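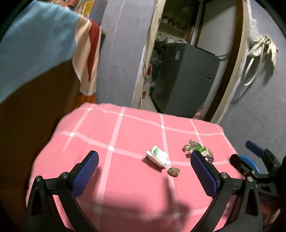 Figura 1. Toalha de mesa cor-de-rosa com quadriculado de listras claras; nos cruzamentos, quadrados brancos.

# Padrões têxteis: o xadrez e a lógica do cruzamento

Apontamentos da aula de 3 de maio de 2023
Docente: Seren Hopkin

## 1. Termos de base

Teia (urdume no Brasil): fios esticados no tear, no sentido do comprimento. Trama: fios que passam de um lado ao outro, perpendiculares à teia. Ourela: borda lateral do tecido, onde a trama faz a volta.

No ponto de tafetá, cada fio de trama passa por cima de um fio de teia e por baixo do seguinte. É a ligação mais simples e a que usaremos em todos os exercícios deste módulo. Na sarja, o ponto desloca-se um fio a cada passagem e forma uma diagonal. Um xadrez pode ser tecido nas duas ligações, mas o aspeto da mistura de cores muda bastante.

## 2. Como se forma o xadrez

Quando a teia e a trama têm ambas duas cores, surgem três zonas:

- cor A sobre cor A: tom cheio;
- cor B sobre cor B: tom cheio;
- cor A sobre cor B, ou o inverso: tom intermédio.

Se A for vermelho e B for branco, o olho lê as zonas mistas como cor-de-rosa. O terceiro tom resulta da mistura ótica e não exige um terceiro fio. De perto, com o conta-fios, veem-se os pontos separados.

Num padrão estampado o desenho pode imitar este efeito, mas a cor é aplicada depois de o tecido estar pronto. Para distinguir os dois casos, comparar direito e avesso e desfiar um centímetro junto à ourela. No tecido de fios tintos, cada fio retirado mantém a cor em toda a espessura. Uma fotografia não chega para decidir.

## 3. Repetição (rapport)

O rapport é a menor unidade que, repetida, reproduz o padrão inteiro. Mede-se em centímetros e em fios. Na amostra Kullen que circulou na aula de abril, o rapport ocupa 168 fios de teia.

Para calcular quantas repetições cabem numa largura, divide-se o número total de fios pelo número de fios do rapport. Com 2000 fios de teia:

2000 ÷ 168 = 11 repetições completas, com resto de 152 fios.

O resto distribui-se pelos dois lados, 76 fios em cada um, para que o desenho fique centrado. Quem começar o padrão na ourela esquerda sem fazer esta conta terá um lado direito diferente do esquerdo, o que se nota sobretudo em toalhas e cortinas.

## 4. Xadrez equilibrado e não equilibrado

Diz-se equilibrado quando a sequência de cores da trama repete a da teia e a densidade é igual nos dois sentidos. As zonas de cruzamento ficam então quadradas. Se a densidade da trama for menor, com o mesmo número de fios por listra, as zonas alongam-se no sentido da teia.

A amostra Morikawa é equilibrada. A amostra Bitura não é: medir os dois lados de uma zona de cruzamento e registar os valores na ficha.

## 5. Trabalho para a próxima aula

1. Desenhar em papel quadriculado um rapport de duas cores, em tafetá.
2. Calcular as repetições e o resto para uma teia de 1133 fios, com o rapport da secção 3.
3. Analisar a amostra Puvley: ligação, número de cores na teia e na trama, fios tintos ou estampagem.

Entregar numa folha A4, com o nome no canto superior direito. As amostras não saem da sala; o armário fica aberto durante as horas de atelier.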